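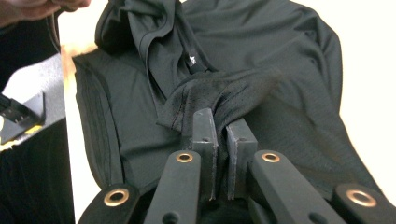

## Week 2: How Buddhism got into China

Okay, so last week we left the monks somewhere on the road in Central Asia, and this week they finally arrive. Please read the short packet first (the Deltau reader, chapter 3), then come back to these notes, or they'll feel like the middle of a conversation.

The story everybody loves is Emperor Ming's dream. He sees a golden figure flying over the palace, asks his advisers what it was, and sends men west, who come back with scriptures and, in some versions, two monks and a white horse. It's a great story! It was also written down well after the emperor died, and by then there were already Buddhists at the court of his half-brother, Liu Ying. We know about them from a decree that mentions monks and lay followers in passing, as if readers would know what those were.

So keep the dream, but read it as something later Buddhists wanted to say about themselves: an emperor invited us in.
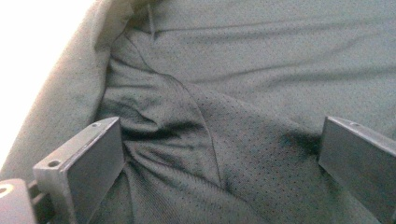

*Notes by Meifang Dai, with corrections from Tuấn Dương*

### Merchants, translators, borrowed words

I'd like us to spend most of the hour on An Shigao. He was a Parthian who worked in Luoyang in the middle of the second century, and he's the first translator we can say much about. Think about his problem for a minute. How do you put *nirvana* into a language with no word for it? Early translators sometimes reached for *wuwei*, a term with a long Daoist life behind it, and you can imagine what an educated reader heard.

Huệ Lưu asked in January if this means early Chinese Buddhism was "really" Daoism in a new coat. I used to say yes, more or less. I've backed off – the borrowed vocabulary is real, but monks trained their students out loud, and we've lost all of that talk. 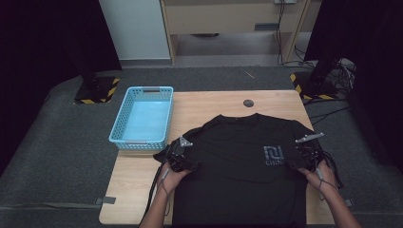
The other thing we've lost is most of the merchants. Sogdian and Indian traders must have carried a lot of this religion around with them, and they had little reason to write treatises about it. What we have is heavy on court and monastery, so whenever a textbook tells you what "the Chinese" thought of Buddhism in the first 300 years, ask which Chinese.

For discussion:

- Who gains from the dream story, and when?
- Pick one borrowed term from the packet and tell us what it drags along with it.
- Khôi Võ and Diễm Mai are presenting on Liu Ying, so bring them a question each.

Response papers are 300 words, due before class at 2 p.m.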